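drarkitz
Wednesday, late

Anyone else got the Betham Quartet reissue yet? Mine turned up this morning, played side 2 twice already. Lovely warm bass, horns a bit shy. Pressing is quiet apart from a tick near the end of the long one.
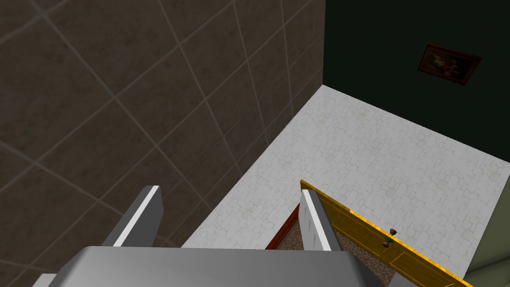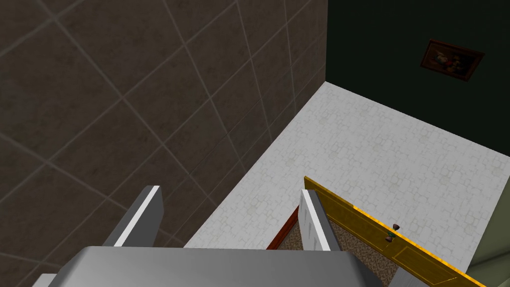 brown tiles on the left in both

Anyway the sleeve notes say 8 tracks recorded over 2 nights, which can't be right, the drummer changes at least once. Parvathi Varghese wrote them and she usually knows her stuff.

plarn_bridge
Same drummer all through imo. He swaps to brushes for the ballads, thats all. Teemu Eskola on the old LP credits, no one else.

rekha_m
Disagree. Listen to the ride cymbal on track 5 – totally different touch. And the horns arent shy, they're buried. Original had far more bite. Sold mine for 12 quid years ago, still cross.

plarn_bridge
Might be a different cymbal?? People do own more than one

samina b
never heard the original so no opinion on teh mix, but the piano solo on the closer is gorgeous. Is the Menon trio album worth getting or is it more of the same?

drarkitz
Menon one is looser, more blues in it. Get it. Organ on half of it if that puts you off.

rekha_m
Organ is the best bit. Still say two drummers. Will dig out the June radio interview with Parvathi when I get in, pretty sure she mentions a dep.

plarn_bridge
Go on then. Brushes till proven otherwise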